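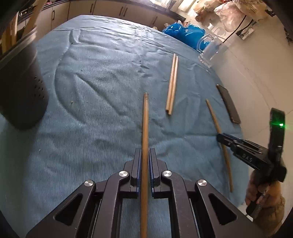

Gülizar Kocabaş

Streaming dramas have a recap problem, and "Grarkton" is the clearest case of it on the air. The second season opened with a recap that ran longer than the scene it was meant to set up. By the third episode the recap had started to include lines of dialogue that were recorded for it and appear in no earlier hour. I think this is a mistake in craft, and I think it can be fixed.

A recap has one job. It tells the viewer which earlier facts the coming hour will use. In a weekly show with 22 episodes a year, the job was easy, as most hours stood alone and only a few facts carried over. A serialized show of eight or ten hours has a harder job, and the usual answer has been to put in more clips. The clips get shorter to fit. A two-second shot of Mittal closing a door tells a viewer who remembers the door nothing new, and a viewer who has forgotten it will not be helped.

The larger cost is to suspense. When a recap brings back a minor character who has been gone for half a season, everyone at home knows that character is about to walk in. "Grarkton" did this with Hosa, the harbor clerk. Her return was written as a surprise. The script held it for 41 minutes, the director kept her face turned from the camera through the whole ferry sequence, and the recap had already shown her twice. Whoever cut it was doing a different job from the people who made the episode, and it shows.

Some will say that viewers can skip it. The button is there, and many press it. But a show should not be built on the hope that its audience will avoid part of it. The people who leave the recap on are the ones who need help, and they are also the ones who lose the surprise.
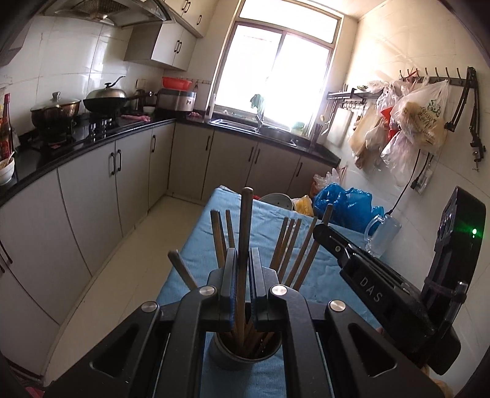
Wooden chopsticks, one of them standing in a dark grey cup.

There are better methods. The first is old: have a character say the fact aloud when there is a reason to say it. Writers avoid this for fear of clumsy exposition, yet "Vindon" did it well for its whole run. Its detectives briefed a new superior at the start of nearly every case, and the briefings were scenes in their own right, with people leaving things out or getting them wrong. A viewer who had missed a week could follow. A viewer who had not could watch for the lies.

The second method is to repeat an object or a place. If the ledger mattered in the first hour, put it on the desk in the fourth — in plain view, without a close-up. Memory works well on this kind of prompt and badly on a string of quick cuts.

The third is to write fewer threads. "Grarkton" carries a smuggling plot, a custody case, a land dispute and the matter of the drowned surveyor, and it drops each of them for long stretches. No recap can hold that together. The custody case could go entirely, and the season would lose one good courtroom scene and a great deal of driving.

I would keep the recap in one place, before a season premiere, when a year or more has passed and forgetting is normal. Ninety seconds is enough. After that the episodes should carry their own weight, starting with the finale in October, which I plan to watch with the first two minutes muted and my back to the set.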